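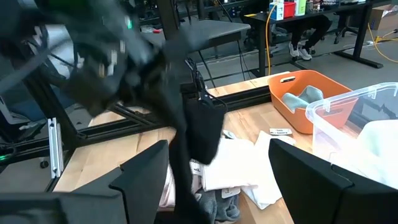
Still on the neutrality chapter. Third morning of it. Kulsoom Magsi's whole case for small states hangs on one idea, that a country can be a corridor and not a prize, everyone gets to pass through and so no one needs to own it. Lovely on the page. Every treaty folded and set down by the next one, like the folded fabric on that light wood tabletop, and then you go looking for the part where somebody pulls one out from the bottom and she hasn't written it. Or she has and it's in a footnote. She does that. Must check the footnotes to ch. 4 properly before I say so in print.

Up at 5. Not by choice. Coffee, then the draft, then deleted the first page of the draft, then put it back. The editor at Urncombe wants the review by the end of April and wants it "personal", which I take to mean shorter. I said 2000 words, she said how about fewer. We left it there.

What I've got so far, so I don't lose it again:

Magsi starts out as a port economist. That matters. People read her as a theorist of sovereignty but the early stuff is all tonnage and customs sheds and who pays for dredging. She comes at the big question sideways, from the dock. Then the second book gets picked up by the foreign policy crowd and overnight she's the corridor woman and has to have an opinion on everything. Summits. Sanctions. Whether landlocked countries have a "temperament". You can feel her getting bored around the middle of the new one. Then ch. 7 and she wakes up, becuase it's about a bridge.

The bridge chapter is the best thing in it. Jernbridge. Rail and road on the one deck, two banks, two ministries that couldn't agree on the width of the shoulder, and out of that squabble she gets a better account of how power works between neighbors than in the 300 pages either side. Who gets to close it. Who gets to repair it. Who has the key to the little hut in the middle with the signal gear. She's so good on the hut. I wanted a whole book about the hut.

Wrote that in the margin, "more hut." Will make no sense to me in a month.

Hideaki Sekiguchi called at breakfast, or my breakfast, he'd had his. He's reviewing it too, for the Kelmendi quarterly, so we agreed not to compare notes and then compared notes for most of an hour. He thinks I'm too soft on her. Says the corridor thing is a slogan with a bibliography. Says every decade gets one of these, a single word that sounds like a map, and the ministers love it as it fits on a slide, and by the time anyone's tested it the author has a fellowship. Rimland, pivot, buffer, hinge, corridor. He reeled them off. I said that isn't an argument against any of them in particular. He said no, it's an argument against me being impressed. Fair.

But I do think he's wrong about influence, and I want to work out why before I forget. His picture is: writer has idea, powerful person reads idea, powerful person does a thing. Like a relay race. And then he looks for the baton and there's no baton, so he says it's all hype. I don't think it goes like that hardly ever. More that the official already wants to do the thing, has wanted to for years, and one day there's a book on the table with a respectable cover that lets him say it out loud in front of the finance people. The book's permission. So you can't ask "did they listen to her." You have to ask what they'd been too shy to say before.

That's the review, probably. Or one paragraph of it. Move it up to the top??

Check: did the Fivville declaration come before or after the second book. Hideaki says before. If before, then it's my point exactly, they had the policy and went shopping for the theory. If after, I need a different example. I've got the date written down somewhere in the green notebook, which is not where it should be. 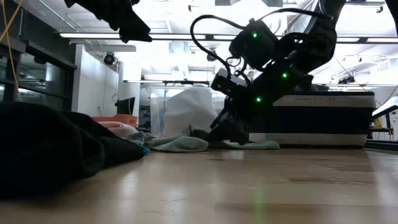

Later. Found the notebook. Before! Fivville was in draft by the time her manuscript went in, she thanks two of the drafters in the acknowledgments for heavens sake. Nobody's hiding it. So the phrase "open corridor" might not be hers at all, might be theirs, and she took it home and gave it an ancestry. Which would be so much more interesting than what either side says. The fans have her as the brain behind the declaration, the haters have her as the brain behind the declaration, and maybe she was the stenographer. Careful with that word. She'd be hurt by it, and I'm not certain. "The first careful reader" is kinder and maybe truer.

Sent Hideaki a one-line message, just the word BEFORE. He sent back a thumbs up and nothing else. He knows he gave me that one for free.

Lunch was toast standing up.

Then lost the early afternoon to her lecture, the recorded one from the Jernbridge anniversary. Wanted to hear how she says it aloud. Different person from the page. Dry, quick, keeps stopping to correct the translation herself. Someone asks from the floor whether a neutral country can have an ideology and she laughs and says that neutrality is the ideology, it's the one thing they'd fight over. Then moves straight on! Took the next question! It isn't in the book anywhere. I went through it twice. Eleven chapters and the best sentence she has on the subject is tossed off to a man in a raincoat.

Can I quote it? It's public. I'll quote it. Ask the desk anyway.

Things that bother me, in no order:

She never deals with what it's like to live in the corridor. It's all freight. One paragraph about a border town with 11 currency desks and no dentist, brilliant paragraph, and she drops it. Who are these people. Do they like being a corridor. My grandmother grew up in a place that changed hands more than once and her whole politics was keep two sets of papers and don't paint the fence. I'd trade a chapter of Magsi for an afternoon of that. Not going in the review though. Or is that the "personal" they want. Ugh.

The maps are bad. Gray on gray. The fold-out one has the river running off into the binding.

She's unfair to the older school. Makes them out to be a bunch of colonels with rulers. Some were, but some of them had walked the ground, and a couple of them were saying the corridor thing in all but name well before she was born. Find the passage, it's in the library copy, I put a bus ticket in it.

And the title. Nothing to be done about the title.

Took a walk down to the water at half past three to shake it loose. Low tide, gulls, man yelling at a dog named Kevin. Came back with an opening line, had lost it by the stairs. Something about doors. Doors are too easy, everyone does doors in pieces about borders. I've done doors. I did doors in the piece on customs unions and got a letter about it.

Try opening on the hut instead. Just start there, cold. Signal hut, mid-span, two locks, one kettle. Reader has no idea where they are for a paragraph. Then pull back to who's writing it and why the foreign ministries have it on their shelves. Then Fivville and the dates. Then the raincoat man. Then Hideaki's list of words, if he lets me have it, he might want it for his own. Then out.

Tried it. 7 sentences, and I like five. That's the best rate this week.

Rang the desk about length. Got the nice one, the one who reads things. She said the hut sounds good and asked if it's true about the kettle. I said it's on page 212. She said okay but is it true. And I don't know! Never crossed my mind. Magsi says she was shown it. I suppose I could write to the bridge authority like a crank. Dear sirs, regarding your kettle. I've half a mind to. If the kettle's made up then what about the two locks, and the whole chapter rests on the locks.

Wrote to them. Very polite. Did not say kettle in the subject line.

Evening. Tired. Read the last chapter over again to be fair to it and I'm softening, Hideaki would say of course you are. She ends on a forecast and I never trust those, but hers is so modest it's almost rude. Says that in a generation the corridors that last will be the boring ones, with the dull toll agreements and a joint committee no one can name. No grand word for it. So maybe she's as sick of the word as he is. That'd be a decent thing to be able to tell him. Need to find somewhere she says it straight out, otherwise I'm guessing.

To do tomorrow, early:

Bus ticket passage.
Footnotes ch. 4. All of them, not just the ones with italics.
Ask H. about the list, offer him the Fivville date in return even though it was his.
Spelling of the second drafter's name, I have it three ways.
Pay the phone bill.
Cut "permission" from at least one of the places I've used it, it's in there to many times already.

Rain started. Window's open in the back room, have to go and shut it.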